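Cemton Worktable, White Top
Product line: Rangel Furnishings for Instruction and Display
Item: Jarow 72

The Jarow 72 is a plain, white-topped table intended for classrooms, study rooms, showrooms and shared kitchens. The top is 72 inches long and has no raised edge, so small items may be moved across it freely and the surface may be wiped from one side to the other. Tables in this line are sold singly and in sets of two. Tables in a set are the same height and may stand side by side.
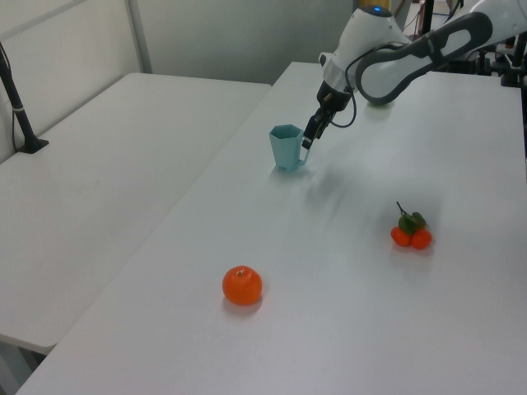

White tables set parallel, with faceted cup and mandarins. Tabletop items sold separately.

Tables are not joined by the manufacturer. Customers who require a continuous surface should order the Flamer connecting strip, which fits beneath the two long edges and is tightened by hand. Without the strip, a narrow gap will remain between the tops. The strip does not alter the height of either table and may be removed when the room is rearranged.

Care of the surface
Wipe the top with a soft cloth and mild soap. Light scuffs may be treated with a damp melamine sponge, used with little pressure. Scouring powder, bleach and solvent cleaners are not to be used and will void the warranty. Hot dishes must be placed on a mat.
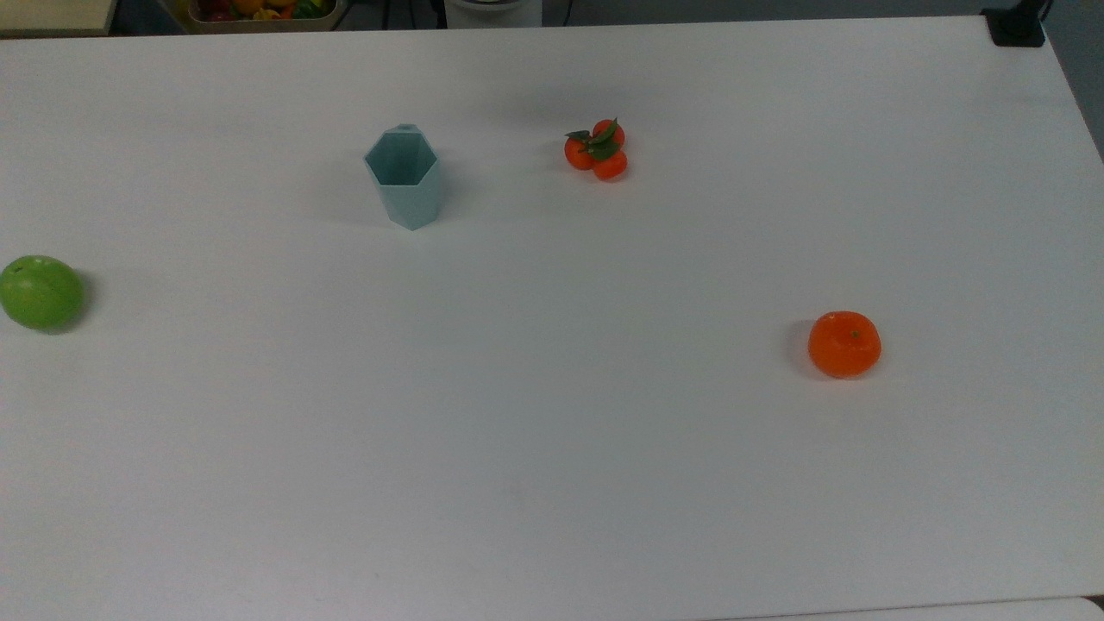
The white finish is the standard finish for this line and the one most often requested for sorting, counting and color-matching work. A matte top gives a calm background for small items, and strong or pale colors may be placed on it together. The green of an apple and the orange of the mandarins stand out plainly against it, and even the muted blue-green of the cup remains easy to tell from the surface. Gray and sand finishes are available by special order and may not be returned.

Delivery and warranty
The table is delivered with legs detached. Assembly requires two persons. The top and legs are covered against defects in workmanship for 5 years from the date of delivery. Stains, cuts and damage from heat are excluded. Replacement feet and Flamer strips may be ordered separately through the Rangel parts desk, which is closed during July.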